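Travel Boards > Temples and Historic Sites > Derkirar Monastery

Monday, February 12, 2018
Posted by stonelantern

Is the upper hall at Derkirar worth the climb? The Gisico guidebook says there are 43 steps from the gate and dates the bell to 2354 by the old local calendar.

gatehouse_jo: Yes. Go before the tour buses. The painted ceiling is the best part, and you can stay up to 30 minutes.

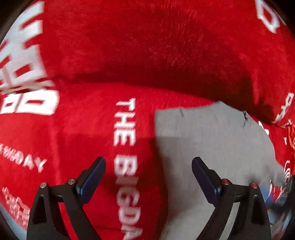 mapfolder: I'd skip it. The hall was rebuilt after a fire and the paint is modern. The lower shrine is older.

gatehouse_jo: Only the roof was rebuilt. The sign by the door says so.

mapfolder: The sign was wrong when I went in July.

Comments (3)

prarkus_fan: The bus from Prarkus stops at the lower gate.

tilecount: Bring cash for the ticket.

stonelantern: Thanks, I'll see both.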